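협상은 늘 다음 달에 타결된다

줄로프, 아니 줄턴(Zullton)과 주어소프(Zurthorpe)의 국경 협상을 취재하다 보면 지명부터 헷갈리기 시작한다. 양국 대표단도 사정은 비슷했던 모양이다. 지난 화요일 배포된 공동성명 초안에는 두 나라 이름이 한 군데 바뀌어 있었고, 오후 내내 어느 쪽도 알아채지 못했다. 강 건너 초소 5곳을 누가 철거하느냐는 대목이었다.

회담은 이번이 세 번째 중재안이다. 첫 안은 롬베르크(Romberg)에서, 두 번째 안은 디미트리우(Dimitriou) 섬의 휴양 호텔에서 나왔다. 합의문은 얇아지고 만찬 메뉴판은 두꺼워졌다. 이번 중재안은 부속서를 포함해 158쪽인데, 그중 정작 국경선을 다룬 부분은 지도 한 장과 각주 몇 개다. 나머지는 용어 정의다. '강둑'의 정의에만 두 쪽 반이 들어갔다.
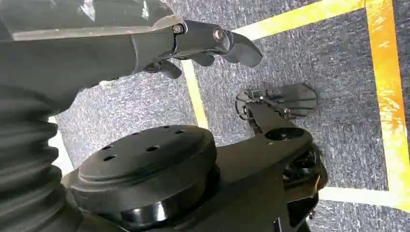
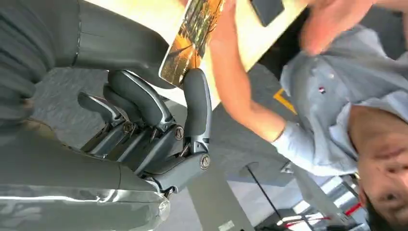 줄턴 쪽 외교관들은 기자를 만나면 으레 '역사적 기회'라는 말부터 꺼낸다. 주어소프 쪽은 '건설적 모호성'을 선호한다. 둘 다 오늘은 발표할 것이 없다는 뜻이다. 그래도 브리핑실 의자는 아침 일찍부터 동이 난다. 콘센트가 벽 쪽에만 있는 탓이다.

정작 강가 마을 사람들은 회담 일정을 잘 모른다. 다리가 막힌 뒤로 건너편 시장에 가려면 산길을 돌아야 하고, 통행증 수수료는 현지 돈으로 1,000이 되었다. 올봄 발급된 통행증은 1,069장. 양국 정부는 이 숫자를 나란히 성과로 꼽았다. 줄턴은 교류가 살아난 증거라 했고, 주어소프는 통제가 엄격하다는 증거라 했다. 마을 찻집에서 만난 노인은 통행증을 받긴 받았는데 유효기간이 하루라 아직 날을 고르는 중이라고 했다. 비가 오면 아깝다는 것이다.

다음 회담은 6월, 장소는 미정이다. 롬베르크가 다시 거론되지만 주어소프 대표단은 지난번 숙소의 난방을 문제 삼고 있다. 초소 5곳은 그대로 서 있고, 그중 하나는 얼마 전 지붕을 새로 올렸다.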